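4. Puesta en marcha de la celda Berkico con vasos y bandeja

Versión del 2 de agosto de 2022. Redacción: Hanne Heiskanen. Revisión: Valtteri Heinonen.

Este apartado recoge las reglas que seguimos en Gelirham antes de dejar que los dos brazos trabajen sobre la mesa. Algunas proceden del manual del integrador, Vadum, y otras las hemos escrito nosotros después de leerlo con poca fe. El folleto comercial afirma que la celda es «segura por diseño». Una celda no es segura por diseño: lo es, si acaso, con la evaluación de riesgos hecha para esta tarea, con estas pinzas y con estos objetos. ISO 10218 e ISO/TS 15066 son el punto de partida. Citarlas en la portada no sustituye a ninguna comprobación.

4.1 Antes de dar tensión

1. Lea la evaluación de riesgos vigente y compruebe que menciona el uso de dos brazos a la vez. Una evaluación hecha para un solo brazo no sirve, aunque el proveedor diga que «es lo mismo dos veces».

2. Revise el anclaje de cada base al perfil delantero. Empuje con la mano; no se fíe de la marca de pintura en el tornillo.

3. Siga el cable de la cámara de cada pinza a lo largo del brazo. Debe quedar holgura suficiente con la muñeca girada al máximo en ambos sentidos.

4. Mire la bandeja de cables del borde delantero. Las placas electrónicas sin cubierta se consideran accesibles mientras no se demuestre lo contrario, y cualquier intervención en esa zona se hace sin tensión.

5. Coloque la bandeja en el centro y los vasos detrás, al alcance de ambas pinzas.

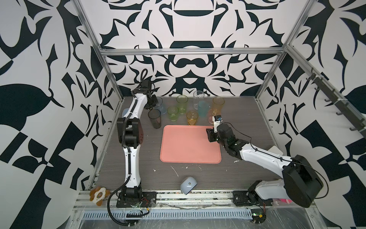

Figura 4-1. Celda con los dos brazos, la bandeja vacía y los vasos agrupados al fondo.

PRECAUCIÓN: la lámina de plástico transparente del borde inferior no es un resguardo. No detiene un brazo ni una mano, y no debe figurar como medida de reducción del riesgo.

NOTA: Minttu Kuusisto pidió en la revisión que se retirase de la celda todo lo que no forma parte de la tarea. La regla queda así: lo que no aparece en la hoja de tarea sale de la mesa y del perfil delantero antes de la validación. Si algo se queda, se anota como obstáculo, por blando o pequeño que sea.

4.2 Criterio de carga de la bandeja

6. Escriba el criterio de aceptación antes de ejecutar la primera prueba. «Los vasos están en la bandeja» no es un criterio. Indique si se admite un vaso tumbado, si puede sobresalir del borde y si puede apoyarse en otro vaso.

7. Aplique ese criterio a todas las pruebas de la serie, también a las que quedan feas. Cambiarlo a mitad de serie obliga a empezar de nuevo.
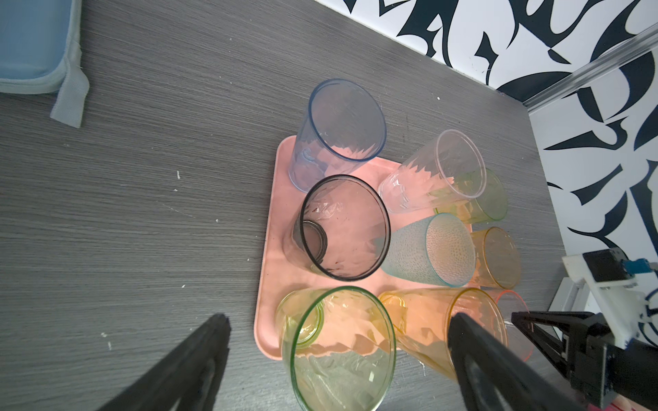 8. Anote por separado el contenido de la bandeja y su disposición. Un vaso tumbado con parte fuera del reborde puede contar como colocado en una hoja y como fallo en otra, y así es como se obtienen tasas de éxito que luego no se repiten en ningún sitio. La serie de referencia de Laur consta de 142 pruebas. El informe que recibimos da 23 como «parciales» y no define la palabra. Hasta que llegue la definición, no usamos esa cifra.

9. No dé por bueno el resultado a partir de una sola cámara. Con plástico translúcido, el color de la bandeja se ve a través de las paredes y los bordes de dos vasos se confunden con facilidad. Contraste siempre la vista de muñeca con la vista fija.

PRECAUCIÓN: no corrija la posición de un vaso con la mano mientras haya un brazo habilitado. La velocidad reducida no es una parada.

4.3 Aproximación de la pinza

10. Seleccione el modo manual a velocidad reducida y tenga el dispositivo de habilitación en la mano. Una segunda persona permanece junto a la parada de emergencia. No vale una persona que además esté mirando gráficas.

11. Lleve los dedos por encima de la bandeja, con la apertura prevista para el vaso más ancho, y deténgase antes del primer contacto. 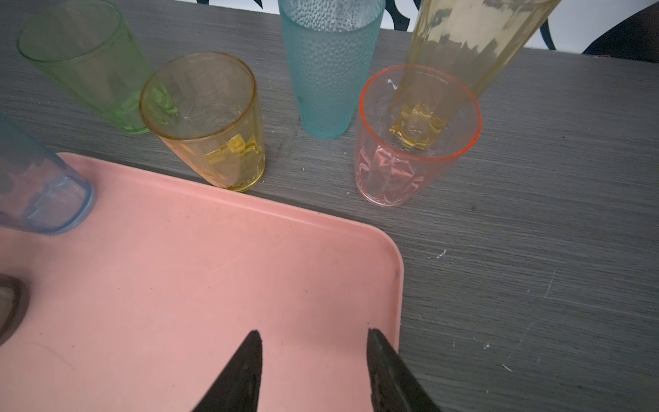
12. Compruebe la distancia a los vasos vecinos además de la distancia al objetivo. Los altos tapan a los bajos, y un vaso inclinado ocupa más mesa de lo que calcula el planificador. Vadum recomienda un margen fijo. A nosotros nos parece cómodo para quien redacta el manual y poco más: mida el margen con los vasos que vaya a usar.

13. Limite la fuerza de cierre al valor más bajo que sujete el vaso sin deslizamiento. Registre el valor medido. El que muestra la pantalla es una consigna.

14. Repita los pasos 11 y 12 con el otro brazo. Después, y solo después, habilite los dos.

NOTA: Digby Lowther sostiene que los límites de contacto de ISO/TS 15066 cubren esta operación. Cubren el contacto previsto con una persona si alguien ha medido fuerza y presión en los puntos relevantes. Las puntas de los dedos de la pinza son uno de esos puntos, y en la hoja de medidas esa casilla sigue en blanco.

4.4 Vasos tumbados fuera de la bandeja

15. Decida de antemano si el brazo puede recoger un vaso tumbado sobre la mesa. Si no está en la evaluación de riesgos, el programa debe parar y avisar.

16. Si la recogida está permitida, valide por separado la entrada de un dedo por la boca del vaso. Un vaso apoyado de lado puede rodar, y el modelo del gemelo digital lo trata como si estuviera pegado a la mesa.

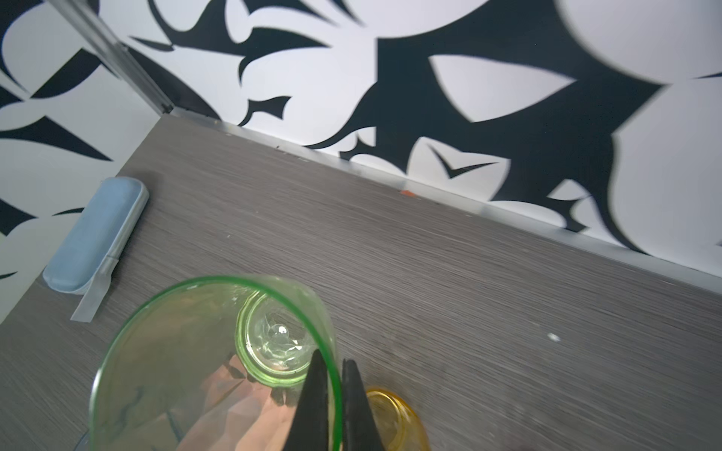
4.5 Registro y firma

17. Guarde juntos la hoja de tarea, los valores medidos y las grabaciones de todas las cámaras. Una prueba a la que le falte una de las tres cosas se archiva como no válida.

18. Firman 2 personas: la que ejecutó la prueba y otra que no haya escrito el programa. En el turno de Tapio Huttunen se aceptaba una sola firma; esas hojas no se dan por validadas y se repetirán en septiembre.

19. Cualquier cambio de dedos, cámara, vasos o bandeja devuelve el procedimiento al paso 1. Las actualizaciones de software también, incluidas las que el proveedor describe como «menores».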